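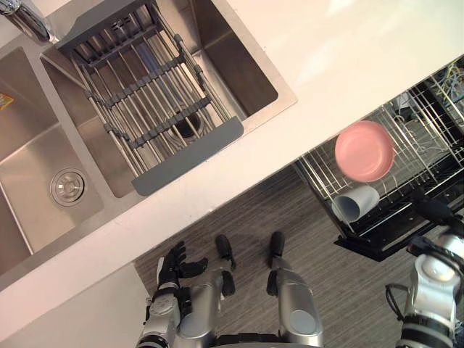

Slide 1. Double sink with a roll-up drying rack over the larger basin.

Kitchen Drama, Literally: Sound and Subtitles in "Umutbridge"
Speaker notes
Solange Penner
Sep 26, 2018

Last updated by the author after the Raltmont run-through

Start without the title card. Let the room settle, then give the running order: synopsis, dialogue, subtitles, sound mix, clip, questions. The clip is five minutes. Do not talk over it.

Synopsis, short version. Varela runs a repair counter in a river town. Her brother returns after eight years and asks her to sign over her share of the family house. She neither agrees nor refuses. The film covers two days. Most of it takes place indoors, at the counter and in the family kitchen. Leave out the ending; part of the audience has a ticket for tonight.

Slide 2. Dialogue list. The final list has 1,815 subtitle events. For a feature with this many silences that is high. The cause is overlap: family members talk across each other in four of the five long kitchen takes, and the director would not allow lines to be dropped when two speakers were equally audible.

Explain the rule we settled on. Where two lines overlap, the line that changes the negotiation gets the screen. The other line gets it only if it can be read in full before the next cut. Dashes mark a change of speaker inside one event. No color coding. The distributor, Druster, asked for color in May and withdrew the request after seeing a test reel.

Slide 3. Reading speed. Show the two versions of the deed argument side by side. Version A follows the spoken wording closely and forces the eye to stay at the bottom of the screen. Version B cuts about a third of the words. Point out what was lost: the brother's repeated "as you know." He says it to put pressure on her, so we restored it at its first and last uses and left it out in between.

If asked about dialect: the mother uses an older form of address with the son and the plain form with the daughter. English has no match for it. We gave her fuller sentences when she speaks to him. Some viewers will miss it. Do not claim otherwise.

Slide 4. Sound mix. The score enters late and is used in two places only. Everything else is room tone, street noise, and the refrigerator. The refrigerator track was recorded separately and sits slightly above natural level until Varela reads the deed, where it drops out. Play that passage once with picture and once without.

Technical check before the clip: house lights to half, center channel up, subtitles burned in on this copy. The Raltmont projector clips the lower line if the masking is set for the wide ratio. Ask the booth to confirm.

Clip. Cue at the knock on the door. Stop on the brother's coat.

Questions. Likely ones: why no subtitles for the radio (the director's decision, the broadcast is meant as background), and whether a dub is planned (no answer from Druster yet). Repeat each question into the microphone for the recording.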